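Unit 6: Looking after the hand-held grippers
Print this page | E-mail this page

Divura's booklet promises 3,000 grasps between checks. Treat that as sales talk. Ours get looked at every 50, on cloth, because a hard block tells you very little. 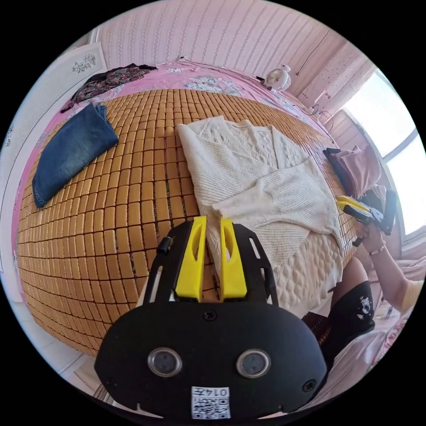 Fig. 1. Gripper and cable-knit sweater on the mat.

Wipe both round windows before you touch a screw. Half the "faults" logged at Tremby were smears, or so the log claims.
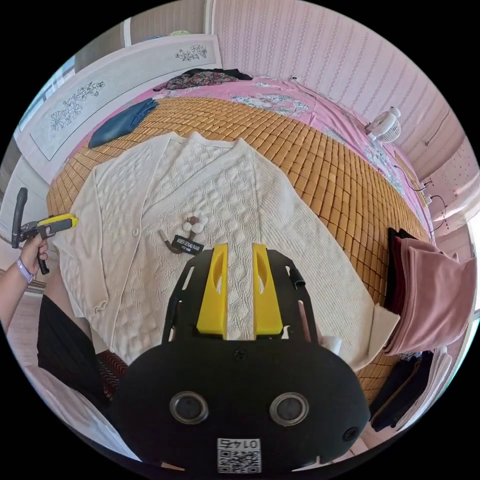

Then check that the fingers sit parallel. I have yet to see a good case for the shim kit.

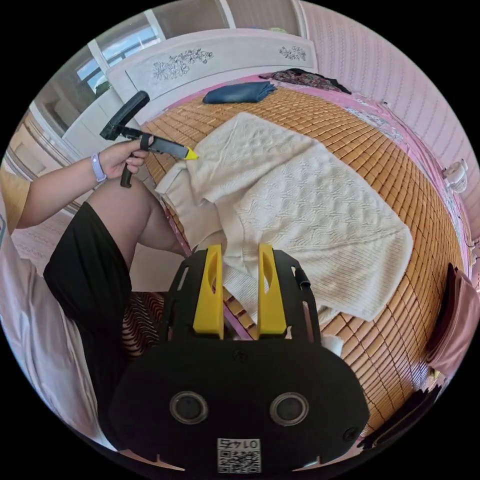
Fig. 2. Yellow fingers, upright and parallel.

Last, pinch a single fold of knit. One good pinch proves very little, so repeat it and write down the misses too.

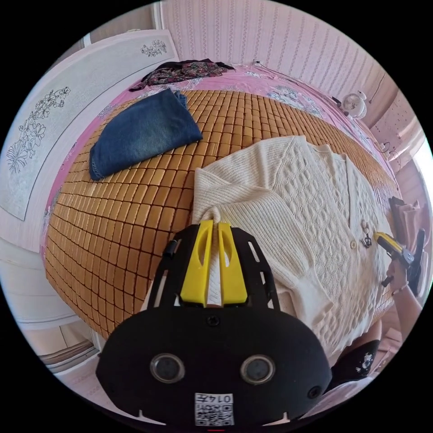 Fig. 3. Fold of cardigan between the fingertips.

Related items
Collado finger swaps: worth it?
Batham fault sheet 286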